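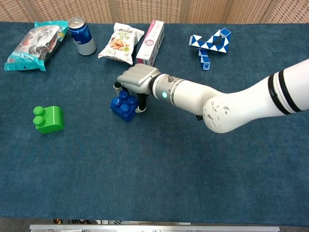
Toy blocks and playroom clutter: tips for a carpeted play table

I love a play table with a soft top. Ours has had a piece of dark carpet on it for years now, and I would never go back to a bare one — building blocks land quietly, cars don't skid off onto the floor, and you can tip out a whole bin of bricks while somebody is napping next door. It does need a bit of looking after, though, so I've gathered up everything that works for us (plus a few good ones that readers have sent in!).

Pick a color the blocks will show up on

A bright green block on dark teal carpet jumps right out at you. A dark blue one is easier to miss, especially in the evening with just the lamp on. If most of your blocks are blue or black, go for a lighter carpet, something like oatmeal or pale gray. Take three or four blocks along to the carpet store and set them on the samples. You'll see right away which one you want.

Use remnants

Carpet stores nearly always have a remnant bin at the back, and mine came out of one in Irberg for less than the price of lunch. Look for a short, dense pile. Anything shaggy will make the blocks wobble and swallow every crumb in the house. Cut it 3 inches bigger than the tabletop on all sides, fold the extra underneath, and staple it to the underside every couple of inches. Pull it snug as you go, and do the corners last.

If you rent the table or just don't like staples, heavy-duty hook-and-loop strips do fine. I used them on the small table and they've held through two kids and a move to Lastville.

Snacks and drinks go to the far edge

A bag of chips and a can of soda are going to turn up on the play table whatever the house rules say, so give them a place. We keep ours along the back, away from elbows and from whatever is being built. A shallow tray with a lip is even better. Roll the bag shut between handfuls and hold it with a clothespin!

For spills, blot with a dry cloth first and keep blotting until nothing more comes up. Then mix 500 ml of lukewarm water with a small squirt of dish soap, dab it on with a clean cloth, and dab again with plain water. Please don't scrub, it just fuzzes up the pile. Stand a fan next to it for the afternoon.

Crumbs

The upholstery nozzle on the vacuum is your friend. Stretch an old nylon stocking over the end and the small toy pieces stay out of the bag while the dust goes through. For glitter and hair, a damp rubber glove dragged in one direction is wonderful — I do this before I vacuum and it takes me all of two minutes.

Washing chunky blocks

Plain plastic bricks can go in a mesh laundry bag and get swished around in a sink of warm, soapy water. An old toothbrush gets in between the studs. Rinse, shake hard, and set them stud side up on a towel, so the water runs out of the hollow underneath. Leave them overnight. Anything with a battery, a sticker or a metal axle gets a wipe with a damp cloth and that's it.

The 10-minute pickup

Set a timer and pick up by type: all the blocks first, then the cars, then the odds and ends. Little ones can manage "find me everything with studs" long before they can manage "clean up." Wrappers and empties go last, straight into a bag hung on the table leg with an S-hook.

I wash down the whole setup in October, when we all move back indoors, and again in spring. If you have a good trick for getting modeling clay out of carpet, send it in, I'm still looking!

Anoma Bepari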